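Winter coat drive opens at Dristness hall

25 Dec 2023 – The winter coat drive at Dristness hall opens in January and will run for two weeks. Last winter it took in 43 coats.
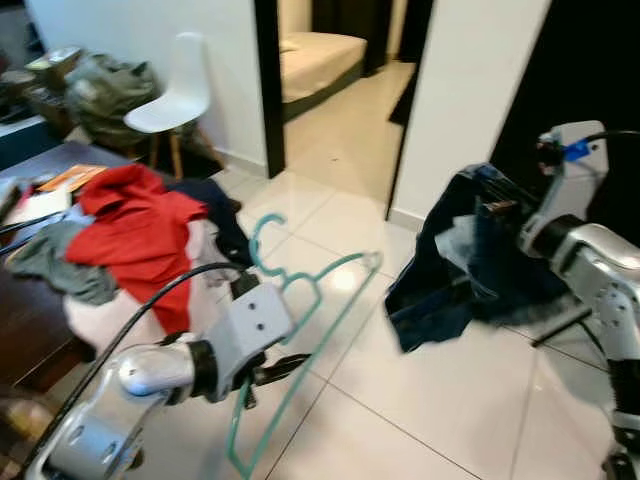 Coats should be clean, with working zippers. Children's sizes are needed most, says organizer Liên Bạch. Spare hangers are welcome too, and plain plastic ones like the teal one are fine. Wire hangers can't be used on the Estalo racks.

Drop-off is at the side door on Brinetti Street until 7 p.m. Bags and backpacks will also be accepted this time.

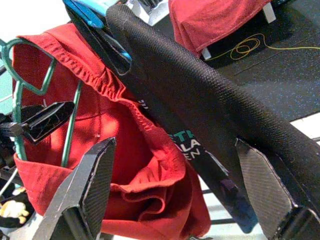

Do you need to sign up before dropping off a coat? Anyone can bring items during open hours, and only groups with large loads should call first.

Coats left over will go to the Khổng clothing bank.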